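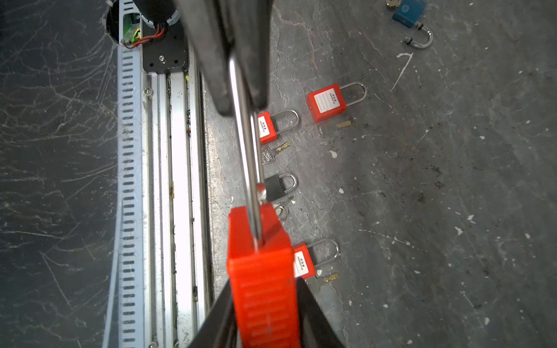 Follilthorpe Technical College
Industrial Maintenance I
Handout for Unit 6: Control of Hazardous Energy
Revised March 4, 2025

Read this before the shop session. Bring it with you, along with your copy of the site rules for the Orklow building.

1. What the unit covers

Machines are shut down for cleaning, clearing jams, changing parts and repair. During that work a machine must not start, move or release stored energy. Lockout is the method used to make sure of this. A worker puts the energy-isolating device in the off or safe position and fastens it there with a lock. A tag gives the name of the worker, the date and the reason for the work.

Control circuits are not isolating devices. A stop button, a selector switch or a guard interlock can fail or be bypassed, and each leaves power at the machine. The isolating device is a disconnect switch, a breaker, a line valve or a block that physically stops the energy from getting through.

2. Terms

Authorized employee: a person trained to apply locks and do the service work.

Affected employee: a person who runs the machine or works in the area. Affected employees are told when a lockout starts and ends. They do not apply or remove service locks.

Stored energy: energy that stays in the system after the supply is off. Springs, raised loads, charged capacitors, hydraulic accumulators, compressed air, steam and hot surfaces all count.

Zero energy state: every supply is isolated and all stored energy has been released, blocked or drained.

3. Finding the sources

Most machines have more than one source. The Rundeo press in Bay 2 has electrical power, shop air and a ram that will drop if it is not blocked. Students usually find the first two and miss the third. Walk all the way around the machine. Follow each pipe and cable back to where it can be shut off, and compare what you find with the written procedure for that machine. If the two do not match, stop and tell the instructor.

4. Order of work

Tell the affected employees.
Shut the machine down with its normal controls.
Open or close each isolating device.
Apply your lock and tag to each one.
Release or block stored energy.
Check that people are clear, then try the start control. Return it to off.
Test for voltage and read the gauges before touching anything.

The voltage tester is checked on a known live source, used on the machine, then checked on the live source again. A dead tester reads zero everywhere.

5. Group lockout

When several people work on one machine, each person has a personal lock on the group device. A hasp holds the isolating device and accepts the individual locks. On larger jobs the keys to the equipment locks go into a lock box, and every worker puts a lock on the box. The box cannot be opened until the last lock is off.

Shift change is the weak point. The incoming worker's lock goes on before the outgoing worker's lock comes off — there is no gap between them.

6. Returning to service

Remove tools and parts. Refit the guards. Check that everyone is clear and tell the affected employees that the locks are coming off. Each lock is removed by the person who put it on. The college has a separate written procedure for a lock left behind by someone who has gone home. Students do not carry out that procedure.

7. Assignment

Choose one machine from the Orklow floor plan, other than the press. Write a lockout procedure for it, two pages at most. List each energy source, its isolating device, where that device is and how you would verify zero energy. Include a sketch.

The assignment is worth 100 points. Papers go in the tray outside Room 273 and are due by the first class in May.

Reading: Christodoulou course reader, chapter 6. Skip the section on pipeline blanking for now — it comes back in the second half of the course.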